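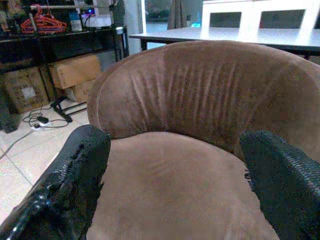 Wrist cam, approach pose. The planner thinks this chair is a wall.

Week two of getting Zamfir to stop treating soft furniture like concrete. Zamfir is our motion planner. It is very cautious and I wrote most of it, so draw your own conclusions.
14 likes · 3 comments

The depth map loses its mind over the pleats in the backrest. Brown suede-like fabric, little folds, side light from the window. Out comes a point cloud shaped like a cactus.
9 likes

Junaid Sethi suggested inflating the collision mesh by 4 cm. I did. Zamfir now refuses to enter the room.
41 likes · 6 comments · 2 shares 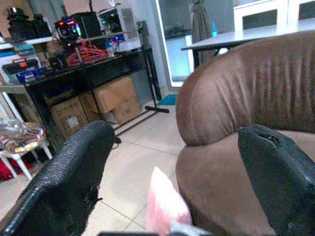

Contact labels are the next headache. I want three classes per voxel - avoid, touch gently, go ahead and lean - and the labeler keeps handing out the first one. With the right finger resting against the armchair, it should say "touch gently." It says "avoid," with 80 percent confidence, and then plans a retreat. The pink-and-white cloth between the fingers gets no label at all.
22 likes · 4 comments

Annelies Verschueren asked if I'd checked the camera-to-gripper transform. I had not. It was off by 3 degrees.
67 likes · 11 comments · 5 shares

Fixed that, reran all 2,000 logged poses overnight. The cactus is now more of a hedge. Merging to main before anyone asks about the curtain.
30 likes · 2 comments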